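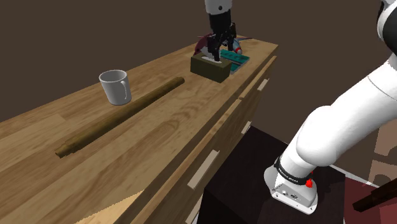 Ulik is a word list of household and joinery terms, collected for spell checkers and glossary tools. Version 2 holds 1,492 entries in 13 subject files. Each entry has a headword, a part of speech, a short definition and a source code. Definitions favor what a reader can point to: "grain" is given as the darker streaks running through a plank, as on the wooden countertop at the top of this page, and "knot" is a separate entry that links back to it.

Home Files Format Changes License Contact

## Format

Files are UTF-8, tab-separated, one entry per line. Empty fields are kept – do not strip trailing tabs. Headwords are lower case except for proper names. Plurals are listed only when irregular.

## Sources

Entries coded AR come from the Arent glossary, typed by Covadonga Sepúlveda. Entries coded LK come from the Lekau trade lists and were checked by Hefin Hopkin. Where the two disagree on spelling, AR is the headword and LK goes in the variant field.

## Known problems

- 20 entries in `fittings.tsv` have no source code.
- "Rabbet" and "rebate" are not yet merged.
- Sort order ignores hyphens.

Last updated 10/22/18. Send corrections to Dima Nimri with the file name and line number.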